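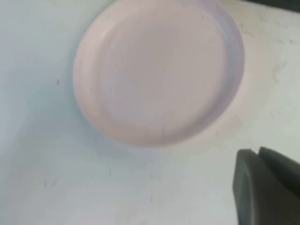
I've been gathering practice runs for our little learning system since June, and I've grown fonder of the job than I ever expected! Man-sik Ryu wants 100 good ones for each task, and I'm up to 26 on the pink dish — a slow business, as I like to bring the gripper in low from the side and take my time over it. The white surface has picked up its share of scuffs and specks, and I've decided to leave them be. More after tea, I hope.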